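In Praise of the Slanted Bin

I've been grumpy about my supermarket for most of a year now, and it took a stand full of fake vegetables to explain to me why. The store is the big Oramham on the Romley road, the one that was remodeled in August, and what they did to the produce section in there should be a misdemeanor. Everything's flat. Everything's behind something. The carrots are in bags inside of crates inside of a cooler with a door on it, and the door fogs up, so you stand there wiping it with your sleeve and squinting at what might be parsnips.

Anyway, the fake vegetables. My friend Nazma Patwary fits out small shops (shelves, counters, the little ramp things that cans roll down) and she took me along to Merard, where there's a model market set up, so she could look at the joinery on a produce stand. I went because there was lunch in it. I figured I'd give the cabbages a quick look and then go sit down someplace. Instead I hung around that stand for so long that Nazma finished her measuring and had to come back for me, and I talked about it all the way through a bowl of soup. 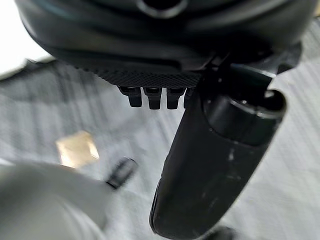
I should say I have some standing here, or I think I do. I worked produce for 13 months when I was nineteen, under a man named Kwesi Osei who had opinions about lettuce that I can still recite. Kwesi's big thing was that people buy vegetables with their hands. They'll tell you they're looking at the price, and sure, they look at the price, but watch a person at a heap of tomatoes and they've picked one up before they've read the sign. They turn it over. They put it back and take the one next to it, and it's the same tomato! But it's theirs now, they picked it. He used to say that if a customer couldn't reach a thing without leaning, we might as well leave it on the truck.

So my position, which I'm prepared to defend to anybody from the Oramham head office who'd like to buy me a coffee, is that vegetables ought to be sold loose, out of shallow wooden bins, in steps, with nothing in front of them.

Shallow matters more than people think. A deep bin looks generous and it's a lousy deal for whatever's on the bottom. We had deep bins for potatoes at Kwesi's store and there was a layer down there that I believe predated me. Shallow bins make you restock more often, which the person doing the restocking will complain about (I did, constantly), but it means a pile gets turned over and somebody lays eyes on it. You can see when it's low. You can see the floor of the bin between the things, and I like that, I like knowing where a pile ends.

And the steps! It's such an old idea and it works so well. Put your produce flat on a table and from any distance all you get is the front row. Tip it up in tiers and you can read the thing from across the room. Beans, got it. Carrots, got it. You've planned a soup before you've picked up a basket. Whoever stocked the Merard stand had a decent eye for color too, with the purple-red sweet potatoes smack up against the tomatoes. I wouldn't have tried that. I'd have put something green between them, because Kwesi drilled it into me that you break up your reds, and I'd have been wrong, or at least duller.

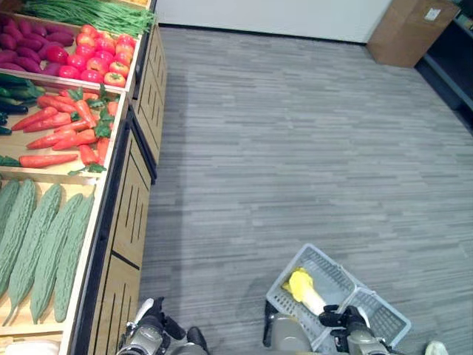
Then there's the matter of the carrots having their tops on. I will die on this hill. A carrot with its greens is telling you something. If the greens are perky, it came out of the ground not too long ago, and if they're limp and slimy you can draw your own conclusions and move along to the cabbage. Chop them off and all carrots are the same age, which is to say no age at all. Rajitha Cassim, who lives downstairs from me and cooks much better than I do, says I'm being sentimental and that the greens pull moisture out of the root and make the carrot go rubbery faster. She's right. Fine. So cut them off when you get home! I still want to see them at the store.

Rajitha was also the one who got excited that there were bitter melons, when I told her about it. She grew up eating them and she has to take two buses to get a good one, and at Oramham they turn up maybe a few times a year, sad little things on a foam tray under plastic wrap, priced like jewelry. I'd be lying if I said I love bitter melon. I've eaten it at her table and been polite. But I loved that somebody planning a pretend market gave it a proper bin of its own, side by side and all slanting the same way, near the front where you'd walk right into it. The stuff in the easy spot is the stuff a store figures regular people eat, and I think it's good for a shop to have a wider idea of who regular people are.

I know the arguments on the other side, because I've had them thrown at me. Eduard Beneš, who I play cards with and who'll argue with a parking meter, says loose produce is wasteful, that people paw at it and bruise it and then won't buy what they've bruised. He says wrapped vegetables last longer and that I'm asking the whole town to pay for my nostalgia. And he's got a point about cucumbers, I'll give him cucumbers. They do go soft on you. But I'd ask Eduard how much of what he buys in those bags gets thrown out at home, because I know what my fridge looks like. I live alone. I need one carrot, sometimes two. Oramham would like me to purchase a sack of them, and by the end of it I'm making carrot cake for people who haven't asked for carrot cake.

He also says, and this one did get under my skin, that of course the stand looked great, the vegetables were fake. They don't wilt or roll under the cooler. No toddler has bitten one. You could pile artificial tomatoes in a wheelbarrow and they'd look cheerful. And okay, yes. I did go home and think about that. Real beans don't stay that green, and real cabbage has that one outer leaf that looks like it's been through a divorce. But a fake tomato in a fogged-up cooler would look lousy too. The bins were doing a lot of the work, the angle and the pale wood and the low front edge that you can get your wrist over. 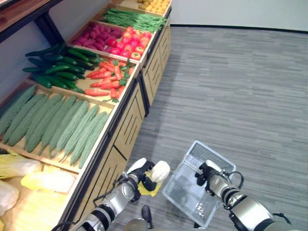

The produce stand at Merard, with the napa cabbages up front and the bitter melons next in line.

The cabinet underneath is the part Nazma cared about, with all those grooves and slots cut into the panels. She wants to build something like it for Mitali Akanda, who has the corner shop by the bus depot and has been selling onions out of milk crates since she opened. Mitali's floor slopes and her doorway's narrow, so hers would have to be a lot shorter and come in pieces. Nazma quoted her 455 for the wood alone, and Mitali said she could buy a whole lot of milk crates for 455, and they've been going back and forth on it ever since.

I've told Mitali I'll chip in if she puts the tomatoes where I can reach them. I've also told her I'd come by and stack the first load myself, free of charge, on the condition that I get to do the carrots, tops on. She said she'd think about the carrots. Meanwhile I've been buying my onions from her out of the crates, one at a time, and I haven't wiped down a cooler door in 7 weeks.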